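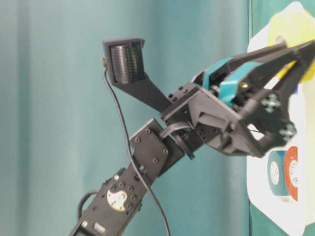 Teal curtain, hung in full folds. Wement open day, August.

Members of the Dratunska Furnishing Circle attended the annual open day at the Wement curtain works in August. The party of 17 was received at the main entrance at 9:30 a.m. and was conducted first to the cutting hall, where cloth is inspected, measured and marked before it goes to the tables.

The works holds 81 plain shades in regular stock, with blues and greens making up the largest group. Visitors were shown how the same dyed cloth can look pale on the outer face of a fold and considerably darker in the crease. For this reason Wement advises customers to judge a color from a hanging length and to view it both by daylight and by lamplight.

A demonstration of heading and hemming followed. Staff explained that finished curtains are left to hang overnight before the final hem is sewn. Questions from the party mainly concerned shrinkage, lining weights and the care of wide panels in rented halls.

After lunch the group visited the Hnatiuk sample room, where remnants were offered for sale at reduced prices. Several members placed orders. The coach left for Dratunska at 4 p.m.

The Circle thanks the management and staff of Wement for their hospitality. The next visit will be to the Trekach weaving mill, and 30 places are available. Members may register at the Saturday meeting.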